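Nogueira Craft Workshops: second progress report to the Grolberg Fund
Prepared by Nayara Bastos, project coordinator
Period covered: from the start of the grant to the end of August

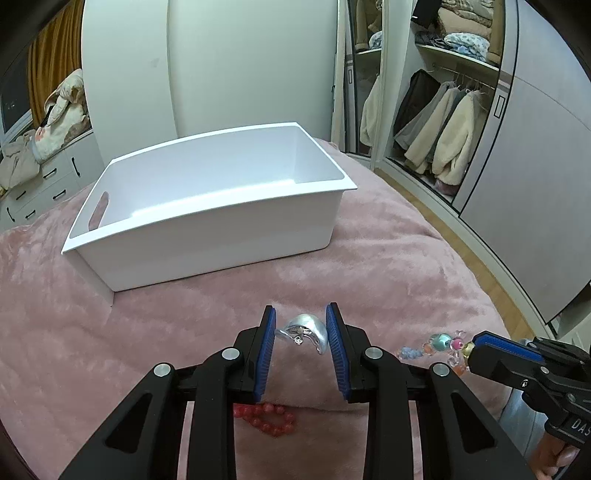

1. Where we are now

The grant was given for evening courses in jewellery making and bead work, for adults who live in the district of Nogueira and who want to sell what they make. In our first report I wrote that we were behind with the rooms. This is now solved. The school in Takell lets us use two classrooms from six o'clock in the evening, and we pay only for the heating and the cleaning.

We have 50 people on the courses. The metal group is full and has a waiting list. The bead group still has free places, mostly in the later hour, when the last bus to the upper villages has already left. We asked the bus company for a later service and they refused. Luana Brandão is now trying to move this group to an earlier time, but many of the participants finish work late, so I can not promise that it will be possible.

2. Teaching

The metal course had to be changed. We planned soldering for the fourth lesson, and it was too early. People were not yet sure with the saw and the files, and a lot of silver wire was wasted. Soldering is now in the seventh lesson, and before it they practise with copper. The teacher is satisfied with this order and we will keep it for the next group.

In the bead course the most asked question was how to finish a bracelet so that the elastic does not open. Luana wrote two pages about knots and glue, and the participants take them home. I attach them as Annex B.

The lessons about prices were the least popular part. Several people told us that they feel ashamed to ask money for their own hours. We will try these lessons again with a guest who sells at markets.

3. Money

From the 4000 euros of the first instalment we have spent 3234. Tools were the largest cost, then the fees of the teachers. The rest is kept for the autumn materials. We bought the rolling mill second-hand from Polus and saved 100 euros compared with the budget line. I would like to ask your permission to use this sum for safety glasses, as the old ones are scratched.

4. Difficulties

The order of clasps came with the wrong size and the supplier was slow to change it. The bead group waited three weeks. Next time we will order a small quantity first.

The ventilation in the metal room is weak. We solder with the windows open, but in winter this will be unpleasant. The school has promised to look at the extractor, without giving a date.

5. Next steps

The participants will have a shared table at the autumn market in Takell. The rules for the table are not finished: we must still decide who pays when a piece is lost, and if the project keeps a small part of each sale. I will send you the text as soon as it is agreed.

The receipts are in Annex A. If something in them is not clear, please write to me and I will answer the same week.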